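Citrus storage at home, a thread. I've kept notes on this since November and people at the Tramton market keep asking me the same questions, so it's all going in one place. 1/11

Start with the skin. An orange loses water through the peel, and the peel goes leathery well before the flesh is bad. A dull, firm fruit is usually still worth cutting open. A soft patch that dents under a thumb is a different matter. 2/11

Small fruit dries out faster than large fruit. More surface for the weight. If you buy mixed sizes, eat the little ones first and leave the big navels for the following week. 3/11

Don't wash before storing. Moisture sits in the dimple at the stem end and that's where mould gets going. Wash when you're about to eat or zest. 4/11

Sorting takes a couple of minutes. Tip everything onto a tablecloth so it doesn't roll, put the large oranges together, tuck the small ones in beside them, and look at each one from the stem end and the blossom end. Anything dull gets picked up and checked by feel. 5/11 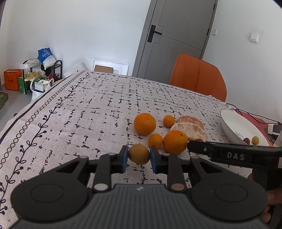
Sorting day. Dull brownish-yellow one up front, oranges behind it, peeled pieces to the right.

Marks on the skin: a small dark spot on an otherwise bright orange is mostly cosmetic. Rind scarring from wind and branches looks alarming and does nothing to the inside. Grey-green fuzz means the fruit goes in the compost, and its neighbours get wiped and eaten early. 6/11

Peeled pomelo and grapefruit are on a separate clock. Once the rind is off, leave the white membrane on until you serve. It holds the juice in. Covered in the fridge I get two days before the surface turns tacky. Bare segments, one day. 7/11

Room temperature vs fridge: I ran two lots from the same Khondokar box. Bench fruit was good for 9 days. Fridge fruit in the crisper, vent open, was still fine at three weeks, though the aroma was flatter until it warmed up on the bench. 8/11

Bowls. A wide shallow one beats a deep one. The bottom layer of a deep bowl carries the weight and gets no air, and you won't find the bad one until you smell it. One layer, two at most. Turn them when you walk past. 9/11

Surplus: juice and freeze it in 100 mL portions. Zest first, while the fruit is whole, and freeze that flat in a bag. A 500 g bag of small oranges is hardly worth setting up the juicer for, so I hold off until there's a proper pile. 10/11

Next up is lemons, which behave differently enough to need their own thread. I have a box of the Tredberg ones coming and will run the same bench and crisper lots with those. 11/11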